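**Tenants' floor meeting, May, second floor**

Chair: Panagiotis Ionescu
Minutes: Mirjana Petek
Started at 4:15 pm, which was the time Panagiotis sat down. Two apologies received, one of them sincere.

**1. Last month's minutes**

Approved. Stanora asked that "heated exchange" be changed to "exchange." Changed.

**2. The microwave**

Most of the meeting. The microwave stays on the light blue table. Truron had proposed moving it to the wooden cabinet, on the grounds that a table should be available for tables' work. Panagiotis measured the cabinet with his forearm and declared it too shallow. Mirjana asked for a tape measure. None was found, so the forearm stands.

Agreed on the following:

- The door gets closed after use. An open door is not a drying method.
- Containers go home with their owners the same day. Anything left inside overnight becomes the property of whoever is hungriest.
- Fish remains a matter of conscience.
- The power cord is to be kept at the back of the table and away from soup.

A replacement was discussed. The Kovačević quote came to 413 with delivery, and there was a silence. Truron said the present one has two knobs and both of them turn, so what more do people want. Replacement dropped.

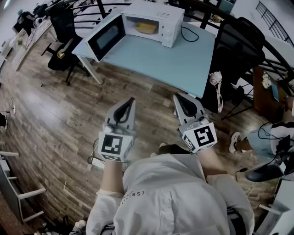
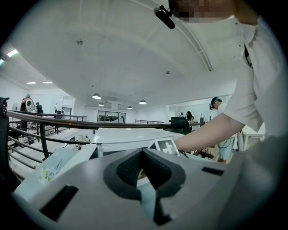
*The microwave on its blue table (first photo); ceiling lights (second photo).*

**3. Chairs**

Office chairs continue to drift toward the microwave and stay there. Stanora says hers has been gone since the winter and that she has been sitting on a stool "as a guest in my own office." Anyone who wheels a chair over to wait for lunch should wheel it back. Chairs are also for people; please stop parking things on the seats.

Mirjana will put name tape under each seat. Panagiotis would like his in capitals.

**4. Lights**

The dome lamps were left on overnight 6 times since the last meeting. Truron thinks they look nice from the street. Truron does not pay the electric bill — the floor fund does, and it stands at around 70 until dues come in. Last one out turns off the domes and the tubes. Discussion of who counts as last one out was stopped by the chair.

**5. Any other business**

Ledo offered to bring ice cream to the June meeting. We have no freezer. Offer accepted anyway, with a request that the meeting start on time.

**Actions**

- Mirjana: name tape, sign for the microwave door (polite version)
- Panagiotis: tell Kovačević no
- Truron: light switches, first two weeks
- Stanora: identify her chair

Closed at 5:05 pm. Panagiotis left first.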